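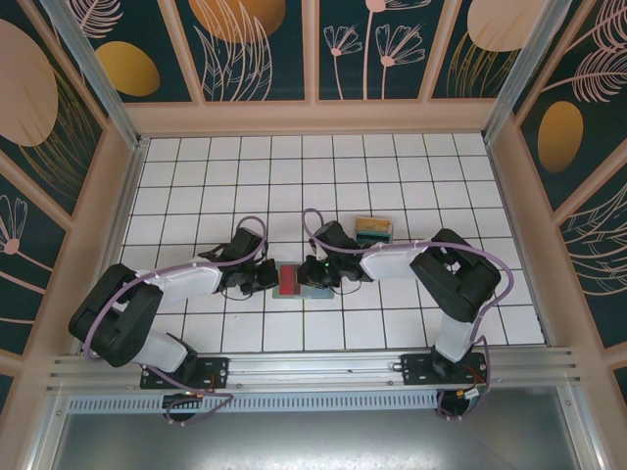
Chapter 7
Teaching by Demonstration

7.1 Why demonstrate at all

A robot program written line by line has to name every position, speed and condition the task depends on. For a pick from a fixed tray this is a morning's work. For folding a cloth, seating a plug or passing an object from one arm to another, the list of conditions grows faster than a programmer can write it down, and many of them are things the programmer knows only in the hands. Demonstration avoids the list. A person carries out the task through the robot, the robot records its own joint positions and camera views along the way, and a controller is then fitted to the recordings.

The person who carries out the task is called the demonstrator. One complete attempt, from the starting pose to the final pose, is called an episode. These two terms are used throughout the rest of the book.

7.2 Two ways of moving the arm

In kinesthetic teaching, the demonstrator takes hold of the arm and moves it directly. The motors are set to cancel the weight of the links, so that the arm stays where it is left and can be pushed with light pressure. The method needs no extra hardware, and the demonstrator feels contact forces through the structure. It has two drawbacks. The demonstrator's hands and forearms appear in the camera views, where they will be absent when the robot runs alone. It is also awkward with more than one arm: a person guiding two arms has no hand left to operate the grippers.

In teleoperation, the demonstrator stands or sits away from the workspace and moves an input device. The device may be a joystick, a hand tracker, or a second arm with the same joint layout as the first. In the last case the input arm is called the leader and the working arm the follower. Each leader joint is read at a fixed rate and its angle is sent to the matching follower joint as a target. Bimanual work uses two leaders and two followers, one pair for each hand.

Leader-follower control keeps the demonstrator out of view and leaves both grippers under command. Its cost is the loss of touch. Unless force is fed back to the leader, the demonstrator must judge contact by eye, and early episodes tend to show it: the gripper presses too far into the table, or closes before the object is between the fingers.

7.3 A worked case: the handover

The examples in this chapter follow one task, recorded on the two-arm Lonness cell by Theano Kokkinos and Radek Kubíček. A block lies on a mat between the arms. The left arm grasps it, lifts it and presents it to the right arm; the right arm closes on the free end; the left arm opens and withdraws.

The task is short, but it contains a step that single-arm tasks lack. For a brief interval both grippers hold the block, and the two arms form a closed chain. Any disagreement between their targets then appears as force on the block -- a small error in position can be enough to twist it out of the fingers. A demonstrator learns to pause here. The pause must be kept in the recording, even though it looks like wasted time.

Kokkinos and Kubíček recorded 246 episodes and kept 100 for the first training set. Episodes were rejected for three reasons: the block was dropped, the demonstrator corrected a grasp more than once, or one of the data streams had a gap. Section 7.6 returns to the rejected episodes, some of which proved useful.

7.4 What is recorded

At each time step the cell stores the following:

Measured joint angles of both followers
Commanded joint angles, taken from the leaders
Opening of each gripper, measured and commanded
One image from each camera, with its time stamp

Measured and commanded angles are stored separately. The two differ whenever the follower lags or meets resistance, and during a grasp the difference is the only trace of how firmly the demonstrator was squeezing. A controller trained on measured gripper openings alone will often close to the width of the block and apply no grip force.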